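Talking grippers with Hazem Ouazzani

Posted 07/05/2023

Hazem Ouazzani is already talking when I get my recorder on. Something about pouches. He hates pouches. "A box you can teach in an afternoon," he says. "A pouch, it folds, it slides, it does a different thing each time you touch it."

He runs demonstrations at Gultach, a small outfit that teaches arms to pack food orders. Before that two years at Berrada, doing remote control — joysticks first, then a headset. He didn't love either one.

"With the joystick you're driving a crane. You see the arm, you're late, you correct, you're late again. People got good at it but it took weeks. And what the robot learned from them was how to hesitate."

So no joystick now. At Gultach the person holds the gripper. One in each hand, same kind of fingers the arm will have, and you just do the job at a table. The marker plates on top give the position and the software (theirs is called Vilto, he wouldn't say much about it) turns the hand path into something an arm can follow.

Is it really that simple? He laughs. No.

"First day, everybody moves like a person. They twist the wrist in a way the arm can't. They reach over themselves. You have to learn to be a bit stupid with your hands, a bit square." New people spend their first 10 sessions on nothing but empty containers. Pick up, put down, turn. Most of those get thrown out.

The task they're on when I visit is a snack pouch and a clear plastic container. Two hands, two grippers, one white tabletop. 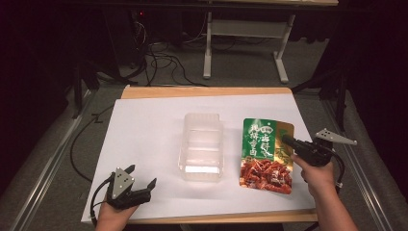
Right gripper at the corner of the pouch, left one waiting with its fingers open.

I ask why the corner. "Because flat on the table there is nothing to hold. You want an edge that comes up a little. If you go for the middle you push it around like a wet leaf." The left hand is harder to teach than the right, he says, and this surprised me. People forget about it. It drifts, or it goes in to help when nobody asked it to, and then the robot learns that too.

He keeps a count, of course. 1,974 demonstrations on pouches so far, and he tossed 163 of them himself after watching them back. Some for dropped items. More for what he calls dithering.

"A drop I can use, if the person picks it up again nicely. That's a good lesson for the arm. Dithering, no. Half a second of not knowing what you want, it's poison."

What about tiredness? Big problem. The grippers aren't heavy but you squeeze the handle all day. Longest run anyone has done without a break is 43 minutes and he told them off for it. The recordings from the end of a run look sloppy, he says, you can tell wich ones they are without checking the clock.

Remote control isn't dead to him. A customer, Gakham, still wants a person able to take over the arm from another room when it gets stuck, and Hazem's team is building that for December. "For rescue, fine. For teaching I want hands on the table."

Last thing, I ask what he'd like to teach next. He doesnt even think about it.

"Soup. With a lid. But they won't let me have soup near the cables."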